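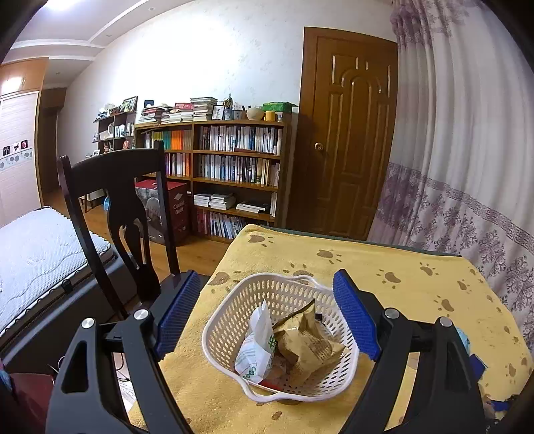
Posted by Yu-ting Liu, Rasville Community Team
Dec 23, 2023
Filed under: News, New Residents

Rasville opens Femix Landing, a new arrival island for first-time residents

The virtual world of Rasville has a new front door. Femix Landing, a purpose-built island where newcomers can find their feet, learn the controls and meet people before heading off to the wider grid, is open to every account from today, and we are thrilled to see it go live after such a long stretch of building, tearing down and building again!

The island replaces the old Welcome Deck, which had served since the grid's early days and was loved by a lot of us (it had that wonky lighthouse, which has been kept and moved to the north shore). The Deck was built for a time when people arrived in ones and twos. On busy evenings it became so crowded that avatars loaded as grey clouds, and more than a few newcomers logged out before they had learned how to walk in a straight line.

Femix Landing is spread over four connected regions. New residents appear in a quiet garden with nothing to do but look about and try moving the camera. From there a path leads past 19 short activity stops, covering walking, flying, sitting, chat, voice, changing clothes, and the dreaded art of getting a box off your head. None of the stops are compulsory. You can skip the lot and take the teleport at the end of the jetty, or wander back a month later when you finally want to know what a group tag is.

The part we are most excited about is the mentor scheme. There are 44 trained mentors signed up so far, speaking nine languages between them, and they will be on the island in shifts. Mentors wear a green name tag, so they are easy to spot. They won't try to sell you land, and they will not send you anything without asking first. If you would rather be left alone, set your tag to "Just looking" at the first stop and they will let you get on with it.

There is a free wardrobe too, put together by the makers at Plistico. It holds 436 items, from winter coats to a very good heron costume, and every piece fits the standard Rasville body straight away with no fiddling. Shape, skin and hair all come in the same folder and can be mixed as you please. Everything in the wardrobe can be altered and kept, but it can't be resold.

Testing ran from March onwards with a small group of residents who made brand new accounts and pretended to know nothing. Their notes changed a great deal. The flying lesson now happens over water. The map stop was moved much earlier. The chat window opens at a larger size, and the sign that once read "Configure your preferences" now says "Change your settings here", to everyone's relief.
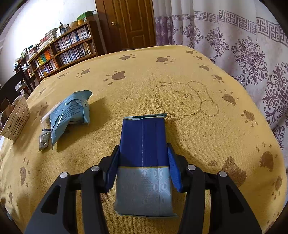
Reddy, one of the names on the tester list, wrote on the forum that the chat stop was the moment it all clicked: "I'd been on the old Deck for an hour once and never found out how to answer anyone. This time I was talking to a stranger about boats inside five minutes, and we ended up going to a concert. My only moan is that the music in the garden is too loud when you first land."

The garden music has been turned down, and new accounts will now arrive with it set to low. Please keep telling us things like this. The feedback board stands beside the jetty, and notes left there are read by the team every morning.

Opening celebrations begin at noon grid time on the central lawn, with live sets, a boat parade, and a hunt with 22 hidden lanterns across the four regions. Each lantern holds a small gift. Long-time residents are warmly invited to come along, with one request: please leave heavy scripted attachments at home so the regions stay smooth for people on older computers.

Existing accounts can reach Femix Landing by typing its name into the map search. The Welcome Deck will stay open as a read-only memory region, and any landmarks you have saved to it will still work.

Clubs and communities who would like a place on the noticeboard trail can pick up an application notecard at the lighthouse. Listings are free and will be swapped over every fortnight.

Press contact: Yu-ting Liu, Rasville Community Team, by inworld message or through the press form on the Rasville website. Screenshots of all four regions are available on request.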